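グリッパの指先パッド、ゴムと研磨シートのどちらがよいですか

投稿者:Daryna Ivanyshyn
2018年12月29日
こんにちは。日本語がまだ上手ではないので、変な文があったらすみません。小さい金属の歯車をつかむ作業で、二本指のグリッパを二つ比べています。一つはDevarの標準指で、ゴムのパッドが付いています。もう一つはMomierの指に、ざらざらした黒いパッドを貼ったものです。それぞれ900回ずつ試しました。落とした回数はゴムが16回で、黒いパッドはもっと少なかったです。でも位置のずれは黒いパッドのほうが大きいと思います。皆さんはどちらを使っていますか。

投稿者:nejimawashi
うちはゴム一択です。研磨系は粒が落ちるので、軸受の近くでは使いたくありません。

投稿者:kasa_yuki
粒の件は貼り方にもよりますよ。端を巻き込んで貼れば541回くらいでは何も起きませんでした。ずれのほうは、パッドより手首カメラの校正を疑います。カメラは何ですか?

投稿者:Daryna Ivanyshyn
お返事ありがとうございます。カメラはFluvodleyの小型のもので、手首に付けています。校正は7月にしましたが、その後はしておりません。制御器はVandenbergheです。 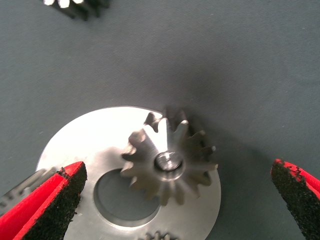

歯車が傘の形なので、指が歯の斜めの面に当たると、少し上に逃げるように感じます。平歯車ではこの問題はありませんでした。

投稿者:nejimawashi
それならハブをつかむべきです。歯をつかんで比較しても、パッドの評価にはならないと思います。

投稿者:kasa_yuki
そこは反対です。実際の作業で歯をつかむなら、歯で比べないと意味がないでしょう。まず校正をやり直して、同じ900回をお願いします。

投稿者:Daryna Ivanyshyn
わかりました。校正をしてから、歯とハブの両方で試します。結果はこのスレッドに書きます。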